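Capítulo 7
Da imagem ao movimento: planear uma preensão sobre uma mesa cheia

Quem chega a este capítulo já passou pela cinemática, já se zangou com as matrizes de rotação e (esperamos!) já fez as pazes com elas. Falta agora a parte de que mais gostamos, que é juntar tudo: o que a câmara vê, o que o programa julga saber e o que o braço acaba por fazer. Vamos trabalhar com louça, coisa que qualquer leitor tem em casa, e com o pacote Jirkel, a biblioteca de planeamento que nos acompanha desde o capítulo 2.

O metal polido é um começo exigente. Uma taça de inox devolve a luz de toda a sala, e o mapa de profundidade enche-se de buracos precisamente onde mais precisávamos dele, junto ao bordo. Com o dedo da pinça já por cima do interior da taça, o programa tem de decidir onde acaba a parede e começa o reflexo.

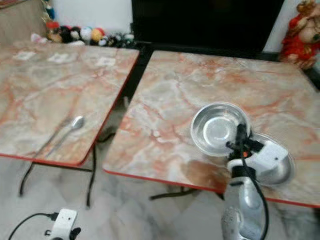
7.1 O que o planeador precisa de saber

Antes de pedir uma trajetória, convém perguntar que informação lhe vamos dar. O Jirkel aceita três coisas: a pose de cada objeto, um volume de segurança à volta dele e uma lista de contactos permitidos. A última é a que os alunos mais esquecem, e compreende-se, pois parece estranho ter de autorizar um robô a tocar naquilo que lhe pedimos para agarrar. Sem essa autorização, porém, o planeador trata a taça como trata a parede e devolve, muito educadamente, uma trajetória vazia.

O volume de segurança merece alguma paciência. Nos exercícios da coleção Stullside usamos 30 milímetros para objetos altos, como um copo de plástico, e valores bem menores para talheres, que estão rentes ao tampo e muitas vezes encostados uns aos outros. Se o leitor der a um garfo a mesma folga que dá a um copo, a colher do lado fica dentro do volume proibido e não há caminho que sirva.

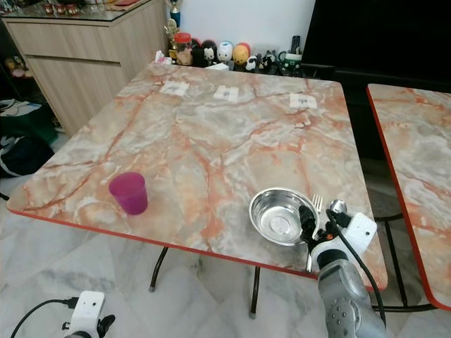 Vale a pena, por isso, guardar as folgas num ficheiro à parte, por classe de objeto, e resistir à tentação de as escrever no meio do código. Em fevereiro, ao rever os exercícios desta edição no laboratório Figueiredo, encontrámos a mesma constante repetida em 22 sítios diferentes, e nem sempre com o mesmo valor (a culpa era toda nossa, diga-se).

7.2 Dois relógios

A perceção e o controlo raramente andam ao mesmo passo. No nosso arranjo, o controlador corre a 300 ciclos por segundo e o detetor de objetos entrega 2 estimativas no mesmo intervalo. Entre uma estimativa e a seguinte, o braço move-se com base numa fotografia mental que vai envelhecendo. Para a taça isso pouco importa, mas no cabo de um garfo, estreito como é, um pequeno desvio lateral basta para os dedos fecharem ao lado. A solução que desenvolveremos na secção 7.4 consiste em abrandar na aproximação final e só baixar os dedos depois de uma estimativa fresca.
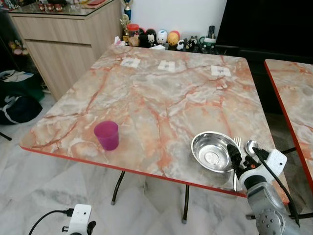 Rirkodley discorda, e escreveu-nos a dizer que abrandar é tratar o sintoma: na sua opinião, o planeador devia receber também a idade de cada estimativa e alargar a incerteza à medida que ela cresce, deixando a velocidade em paz. É uma boa objeção, e o exercício 7.9 pede ao leitor que programe as duas versões e compare os registos de ambas, com os mesmos objetos e as mesmas posições iniciais.

Para já, abra o ficheiro de folgas, confirme que as unidades estão em metros e carregue a primeira mesa. Começamos pelo copo, que é o mais tolerante dos quatro objetos, e deixamos o garfo para quando o resto já estiver a funcionar.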